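Chapter 3
Marking, Stowage and the Container Yard

On completing this chapter the reader should be able to read the markings on a container door, explain how a yard slot is addressed, and work out where a box should be placed given its weight and its date of departure.

3.1 The box as a unit of account

A shipping container is a steel box with a fixed outline and eight corner castings. For the carrier it is also an entry in a ledger. Each box has an owner's code of three letters, a category letter, a serial number of six figures and a check digit. The check digit is calculated from the characters before it, so that most errors made in copying the number by hand are caught at the gate. The code appears on the doors, the sides, the ends and the roof.

The terminal at Jirkholm is used for the worked cases in this chapter. It is a small port with 2 quay cranes and a yard of 16 blocks, operated by Vandeteck under a lease from the harbour authority. Its main customers are the Mutiso line, which calls twice a week, and a feeder service to Droltemia.

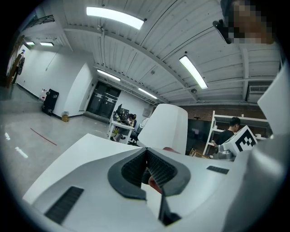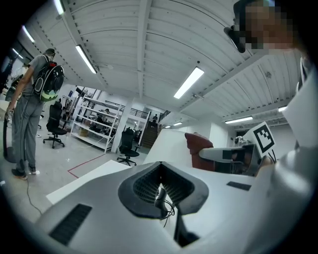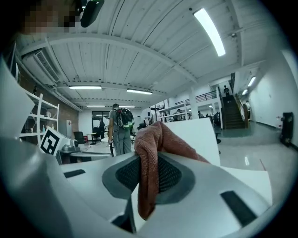
63 Chapter 3 – Marking, Stowage and the Container Yard

3.2 Addressing a slot

A position in the yard is given by block, bay, row and tier. Bays run along the length of the block, rows across it, and tiers upwards from the ground. Odd bay numbers are used for twenty-foot boxes. A forty-foot box takes up two of these and is given the even number that falls between them – a box covering bays 05 and 07 is recorded in bay 06.

At Jirkholm the boxes are stacked no more than three high. The limit comes from the reach of the yard machines and the bearing strength of the older paving, and it is lower than the corner posts would allow.

3.3 Rehandling

A rehandle is any move made only to get at another box. It earns nothing and occupies a machine. Export boxes are therefore grouped by vessel, then by port of discharge, then by weight class. Heavy boxes are usually loaded first, low in the ship, and so should lie on top in the yard stack. Import boxes are harder to arrange, as the order in which lorries will call for them is seldom known when the ship is worked.

The number of rehandles expected for a given stack height is derived in section 3.4.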